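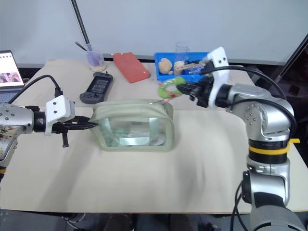
Page 2 of 5

Thread: Left arm presses on the pouch, right arm waits forever

gsandhu
Same setup as page 1. The left fingers are on the side of the clear zippered pouch and the right arm has the green and red ring in front of the blue tray. The planner won't release the right arm until the left one reports stable contact, and on this pouch it never does. I logged 168 tries over the week and 20 of them timed out at this step. Config is stock Carkero apart from the contact threshold, which I lowered once in July and left alone.

regis_t
The threshold is a distraction. Your contact check comes from depth, and the front of that pouch is clear plastic with light bouncing off it. Depth will land on the panel one cycle and on whatever is inside the next. Plot the distance estimate for one timeout and I think you'll see it jump.

ospina_o
Disagree. If depth were the problem she would see it on the bottle and the glass cup too, and page 1 says those are fine. I'd look at the sync barrier. Why does the right arm need to wait at all? It's in front of the tray and the left arm is at the pouch. Split them into two independent goals and let the collision checker do its job.

regis_t
The bottle and cup go through a different check. They get a closed-width test from the gripper. The pouch is a push from one side, so there is no width to test.

gsandhu
Correct, the pouch is the only one using depth. Plotted it. The estimate flips between two values and the filter resets every time. The green fabric trim is steady, only the clear panel flips.

ivasiliu
Then mask to the trim. We did this on the Rasham branch for clear bags. Segment the fabric edge, fit a plane to it, ignore everything inside the outline. Set max_age to 2000 ms so one dropped mask doesn't reset the filter.

ospina_o
2000 ms is a long time to trust an old plane on something soft. The bag can fold and you'd never know. Motor current on the left arm would tell you more.

ivasiliu
Current is noisy at low speed on ours. Use both if you have it — I wouldn't use current alone.

gsandhu
Trying the mask first, with max_age at 357 to keep Octavio happy. I'm leaving the barrier in for now. Will post the config and the plots when the run is done.

ospina_o
Fine by me. Please log current anyway so we can compare.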